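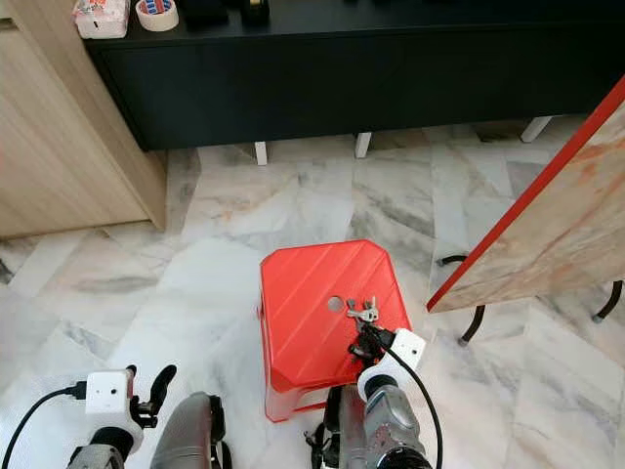 A reply under the last thread says Brotville only need to win on the final day and the title is theirs, because the head-to-head is level and they scored away.

The first half of that is incomplete and the second half uses a rule the league dropped. Going through it post by post.

Position after the penultimate round, table as published 5/7/24: Drikwood 50 points, Brotville 48. One match each left, and they do not play each other. Drikwood are at home to Olora, Brotville are away at Dalsgaard. Same kickoff time.

Nine combinations of results. If Drikwood win, they are champions and the rest is irrelevant. If Brotville fail to win, Drikwood are champions, including if Drikwood lose. That leaves two combinations.

Combination one: Drikwood lose, Brotville win. Brotville finish on 51, Drikwood stay on 50. No tiebreak, Brotville champions.

Combination two: Drikwood draw, Brotville win. Both finish on 51. This is the only route to a tiebreak and it is where the confusion comes from.

Order of criteria in the current regulations: head-to-head points, head-to-head goal difference, overall goal difference, overall goals scored, play-off. Away goals are not on the list. They were removed before this season and the old PDF is still the top search result.
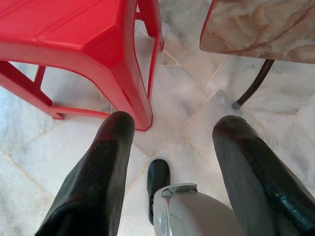
Red plastic stool on a tiled floor.

Head-to-head: Drikwood won 2-1 at home, Brotville won 1-0 at home in February. Three points each, two goals each. Under the old rule Brotville would take it on the goal they scored away. Under the current one it is level and you move on.

Overall goal difference: Drikwood +19, Brotville +17. A draw leaves Drikwood on +19. So in combination two, a one-goal win at Dalsgaard leaves Brotville on +18 and second. A win by three or more puts them top.

A win by exactly two makes it +19 each and goes to goals scored. Drikwood have 44, Brotville 41. The scores in both matches now matter.

Take a 0-0 for Drikwood, so they finish on 44. Brotville winning 2-0 gives them 43, second. 3-1 gives them 44, level on everything, play-off. 4-2 gives them 45, champions. Every goal Drikwood score in their draw moves all of those up by one.

The play-off is a single match at a neutral ground named by the league. Extra time, then penalties. Squad lists are frozen as of the final round, so a suspension picked up on the last day carries over.

On how Brotville should play it: the tiebreak is only live while Drikwood are drawing. At 0-0 in both matches they need a goal and a Drikwood defeat, or three goals and a Drikwood draw. I would not expect them to open up before the hour. Their full backs have held deeper away from home all season and the counterattack has been good enough.

Drikwood have the simpler job. A back four, the usual double pivot, and no reason to chase the game if they hear Brotville are only one up. They had 3588 in for the last home match and the crowd will certainly be relaying the other score whether the bench wants it or not.

The variable I can't price is Olora. They are safe, they have nothing on it, and they have rotated the goalkeeper in dead matches before. They also press higher than anyone else in the bottom half, and Drikwood have had trouble playing out against that.

Correction to an earlier post in the previous thread: I had Brotville's goal difference as +18. I had counted the abandoned match, which was later replayed in full. The original goals do not stand. +17 is right and the figures here use it.

Lineups when they are posted. I will update the permutations at halftime if both matches are still level.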